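Sosow Werkstattmöbel
Startseite / Tische / Arbeitstische / Ilis

Arbeitstisch Ilis, zweiteilig, weiß

Lieferbar ab Lager
Artikelgruppe: Tische für kleine Teile und große Vorhaben

Ilis ist ein großer weißer Tisch aus zwei Hälften. Wer an dieser Stelle eine Geschichte über skandinavische Wälder erwartet, müsste bitte zu einem anderen Anbieter wechseln. Wir haben den Tisch gebaut, weil unser alter nicht durch die Tür der neuen Werkstatt passte und wir ihn in einem Anfall von Pragmatismus durchgesägt haben. Die Sägekante war krumm, das Ergebnis brauchbar. Ilis ist dieselbe Idee mit gerader Kante.

Gedacht ist er für Leute, die mit Dingen hantieren, die vom Tisch rollen, sobald man sie braucht: Hülsen, Ringe, Federn, Schrauben für Brillen, Verschlüsse für Ketten, das eine Zahnrad, ohne das nichts geht. Die Platte ist eben, hell und bleibt an der Oberseite frei von allem, was man gut gemeint dazubauen könnte. Es gibt keine Mulde für Stifte, keine Rille für das Tablet und keinen Becherhalter. Nach dem Becherhalter werden wir gefragt. Er kommt nicht.

Warum weiß

Auf einer weißen Fläche findet man Messing, Stahl, Gummi und leider auch jeden Krümel vom Frühstück. Auf der gemaserten Platte, die wir bis zur letzten Auflage im Programm hatten, fand man vor allem die Maserung. Die Farbe heißt bei uns weiß. Im Katalog eines Mitbewerbers heißt derselbe Ton anders und kostet Aufpreis.

Wer viel mit weißen Kunststoffteilen arbeitet, sollte die graue Unterlage aus dem Zubehör mitbestellen. Weiß auf Weiß ist auch bei gutem Licht eine Übung für Geduldige, und Geduld haben wir nicht auf Lager. Die Unterlage deckt eine Hälfte ab. Wer beide abdeckt, hätte einen grauen Tisch kaufen können, den wir übrigens nicht führen.

Zwei Hälften, eine Fuge

Die beiden Platten stehen hintereinander, die Fuge läuft also quer über die ganze Breite. Man arbeitet an der vorderen Hälfte, die hintere nimmt alles auf, was in Reichweite bleiben soll, ohne im Weg zu sein. So war es geplant. In der Praxis wandern die Sachen nach vorn, wenn man sie lässt. Gegen dieses Verhalten haben wir kein Zubehör.

Zur Fuge selbst gibt es zwei Lager. Die einen wollen sie nicht sehen und fragen nach einer Abdeckleiste, die anderen benutzen sie als Grenze. Valquíria Vasconcelos, die bei uns die Verbinder konstruiert hat, gehört zum zweiten Lager und hat die Abdeckleiste im August aus dem Programm genommen. Restposten sind keine vorhanden, wir haben nachgesehen. 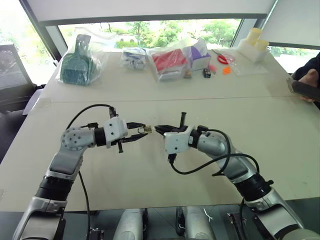
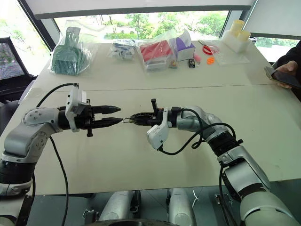
Ilis am Fenster, Feinarbeit vorn, der Rest hinten.

Verbunden werden die Platten von unten mit Spannverbindern, 4 Stück, die man mit dem beiliegenden Schlüssel anzieht, bis sich die Kanten nicht mehr gegeneinander verschieben. Fester muss es nicht sein. Wer den Schlüssel mit einem Rohr verlängert, bekommt keine dünnere Fuge, er bekommt einen neuen Verbinder in Rechnung gestellt. Nach dem Anziehen einmal mit dem Fingernagel quer darüberfahren: Man darf merken, dass da etwas ist, hängen bleiben sollte man nicht. Auf den Bildern ist die Fuge als feine Linie hinter der Arbeitsstelle zu erkennen, und was gerade nicht gebraucht wird, steht in einer Reihe an der hinteren Kante: Kehrschaufel im Klarsichtbeutel, allerhand anderes Eingetütetes, eine Schachtel in Violett und Weiß. Auf dem zweiten liegt auch die Schere mit den roten Griffen dort. Genau so weit weg gehört eine Schere, wenn man mit einem Ring hantiert, der kaum größer ist als die Lust, ihn auf dem Fußboden zu suchen.

Die hintere Kante

Wir empfehlen die Aufstellung mit der hinteren Platte zum Fenster. Das Licht kommt dann von gegenüber und kleine Teile werfen ihren Schatten auf einen zu, was beim Suchen hilft. Bei tiefer Sonne hilft es nicht mehr, dann hilft ein Rollo. Rollos verkaufen wir auch nicht, aber in fast jedem Ort gibt es jemanden, der es gern täte.

Eine Aufkantung hat die hintere Kante serienmäßig nicht. Wer den Tisch an die Wand stellt, braucht keine. Wer ihn frei im Raum aufstellt und auf der Rückseite Dinge aufreiht, kann die Steckleiste Clomine dazubestellen. Sie wird ohne Werkzeug aufgeschoben, steht knapp über die Platte hinaus und hält Rundes davon ab, nachts zu verschwinden. Gegen Katzen ist sie nach Auskunft mehrerer Kunden wirkungslos.

Kabel

Durchlässe in der Platte haben wir weggelassen. Jedes Loch in einem Tisch für kleine Teile ist ein Loch, in das ein kleines Teil fällt, und zwar das letzte seiner Art. Unter der vorderen und der hinteren Platte sitzt stattdessen je eine Schiene, an der sich Steckdosenleisten und Kabelhalter einhängen lassen. Was von oben kommt, hängt man am besten so auf, dass es in einem lockeren Bogen herunterfällt und nirgends über die Arbeitsfläche schleift. Ein gespanntes Kabel ist eine Schleuder mit Verzögerung.

Technische Angaben

Tiefe je Platte: 800 mm
Breite je Platte: das Doppelte der Tiefe
Arbeitshöhe: 77 cm, über Stellfüße nach oben korrigierbar
Belastbarkeit je Platte: 107 kg, gleichmäßig verteilt
Verbinder: 4, vormontiert
Farbe: weiß
Kanten: gerundet, auch die, die man nach dem Aufbau nicht mehr sieht

»Gleichmäßig verteilt« steht dort mit Absicht. Ein Schraubstock ist nicht gleichmäßig verteilt, eine Person, die zum Wechseln der Glühbirne auf den Tisch steigt, auch nicht. Für Schraubstöcke und andere Geräte, die an einer einzigen Stelle ziehen oder drücken, gibt es die Verstärkung Arancibia. Sie wird unter die vordere Platte geschraubt und kann später nachgerüstet werden. Für Glühbirnen gibt es Leitern.

Aufbau

Zu zweit ist das eine Angelegenheit von einer längeren Kaffeepause. Allein geht es auch, man sollte dann aber wissen, wo die zweite Platte steht, wenn man unter der ersten liegt.

Zuerst beide Gestelle ausrichten und die Stellfüße grob eindrehen. Dann die Platten auflegen, zusammenschieben und die Verbinder nur leicht anziehen. Jetzt mit der Wasserwaage über die Fuge gehen, an den Füßen nachstellen, noch einmal prüfen und erst dann festziehen. In der gedruckten Anleitung stehen die letzten beiden Schritte in der ersten Auflage vertauscht. Wer eine solche Anleitung im Karton findet, darf sie behalten.

Auf alten Dielen lohnt es sich, die Füße nach ein paar Tagen nachzustellen. Der Tisch setzt sich, der Boden auch, und selten einigen sich die beiden von selbst. Ein Kugellager, das auf der Platte liegen bleibt, ohne loszurollen, ist als Prüfmittel völlig ausreichend.

Pflege

Ein feuchtes Tuch, etwas Spülmittel, danach trocken nachwischen. Keine Scheuermilch, keine Stahlwolle, kein Hausmittel aus dem Internet, in dem Backpulver vorkommt. Öl und Fett möglichst am selben Tag abnehmen. Filzstift geht mit Spiritus weg, Sekundenkleber geht gar nicht weg und wird nach einer Weile Teil der Persönlichkeit.

Die Fuge saugt man mit der schmalen Düse aus. Bitte vorher nachsehen, was darin liegt. Die Kehrschaufel ist für den Boden gedacht, funktioniert aber auch an der Tischkante, wenn man sie sauber hält. In einem Beutel bleibt sie das erfahrungsgemäß länger.

Lieferung

Zwei Pakete, eins pro Hälfte, dazu ein flacher Karton mit Füßen und Kleinteilen. Die Spedition liefert bis zur ersten verschließbaren Tür und ist bei der Auslegung dieses Begriffs großzügig zu sich selbst. Sonntags wird nicht geliefert. Wenn das zweite Paket einen Tag nach dem ersten eintrifft, ist das ärgerlich und kein Reklamationsgrund. Auch eine Hälfte ist schon ein Tisch.

Fragen, die öfter kommen

Kann ich später eine dritte Platte anbauen?
Ja. Zwischen zwei und drei Platten passiert aber etwas mit der Armlänge: An die mittlere kommt man dann nur noch mit Anlauf. Wir raten dazu, die dritte seitlich als einzelnen Tisch zu stellen.

Gibt es Rollen?
Feststellbare Rollen gibt es für das Einzelgestell. Für den verbundenen Tisch geben wir sie nicht frei. Ein Tisch, der beim Einsetzen eines Rings einen Millimeter nachgibt, ist ein Wagen.

Spiegelt die Platte?
Sie ist matt. Bei direkter Sonne ist auch matt nur eine Meinung.

Passt die Clomine-Leiste auch an die Vorderkante?
Sie passt. Am Unterarm merkt man nach einer Stunde, warum wir sie hinten zeigen würden, wenn wir gefragt würden.

Kann ich die beiden Hälften auch nebeneinander stellen?
Mechanisch ja, die Verbinder sitzen dann allerdings an der falschen Seite und müssen umgesetzt werden. Bohrungen dafür sind vorhanden, unter den weißen Kappen. Die Kappen bitte aufheben.

Zubehör zu Ilis

Steckleiste Clomine für die hintere Kante
Verstärkung Arancibia für Schraubstöcke und Ähnliches
Unterlage grau, für eine Hälfte
Stellfüße hoch, Satz
Ersatzschlüssel für Spannverbinder (der erste liegt meistens in der Schublade mit den Batterien)

Muster der Plattenoberfläche schicken wir auf Anfrage zu. Das Stück ist so groß wie eine Postkarte und muss nicht zurück.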